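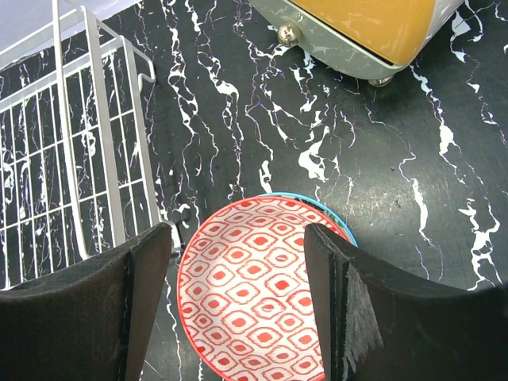 The red and white plate, next to the dish rack.

I have wanted a black marble-look counter for as long as I've been reading kitchen blogs, and now I get to make coffee next to one every morning! The white veins wander all over the place, some of them thin as a hair and some big and blotchy, and I still catch myself following one with my finger while the kettle heats up.

It does show dust. My sister-in-law warned me about that (she has a dark glass table and wipes it constantly), and she was right, so there's a cloth living by the sink now. A quick pass after breakfast, another one before bed, done.

The dish rack is the plain white wire kind, and I love it against the black. I went back and forth on a big two-story one from Penby with a slot for everything, but it would have eaten half the counter. Plain wire it is -- you can see the pattern right through it.

And the plate! It came out of a box of odds and ends at the Plolard flea market last May, six dollars for the whole box, and it's the one I reach for every single time. Toast, orange slices, a wedge of Szabó bakery poppy seed roll if I've been good. It's shallow, so soup is out, but who cares.

Next up is the shelf over the window. I've got 15 inches to play with and way too many mugs.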